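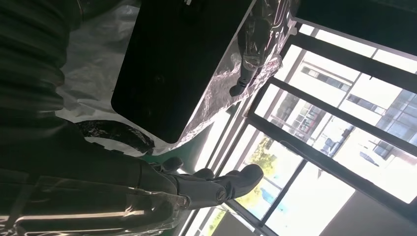
Wolfram Mühlbauer wrote in under my last post to say I was being unfair, that of course a person has to move the arms at first, and did I complain when my driving instructor had his own brake pedal?

Fair enough, Wolfram, but my instructor didn't go round telling people I could already drive. My grumble was never with teaching by hand. It's with what gets said afterwards.

I've now spent 2 mornings watching Natsumi Sakamoto run the one they call Turno by remote control. She moves, it moves, with a small lag that she says you stop noticing. I didn't stop noticing. The job was picking up a folded cloth and laying it down again further along, and the plan was 120 goes at it, of which 100 had to be clean enough to keep. A go is thrown out if she hesitates too long, or fumbles and recovers. I asked Miyuki Hattori why you'd throw out the recoveries, as that seems to me the very thing you'd want it to learn. She said they argue about it every week.

The fingers are better than I expected, I'll give them that. Proper knuckles, little dark pads. But a good hand with a patient woman behind it is mostly a patient woman, and I'd like the videos to say so. The one Hivar put up in January had a line of tiny text at the end about "operator assistance". I had to pause it to read it.

Renji Hamada reckons they have 572 cloth demonstrations in all, counting the older ones done by taking hold of the arm and pushing it about. He thinks the mix may be doing more harm than good, as the two sorts don't move alike. That was the most useful thing anyone told me, and he said it while looking for his coat.

So, Wolfram, I'm going back. I've asked to see it run with Natsumi out of the room and the cloth put down by me, any old how — crumpled, if I feel like it. Miyuki said yes to the first part and that she'd have to check about the crumpling.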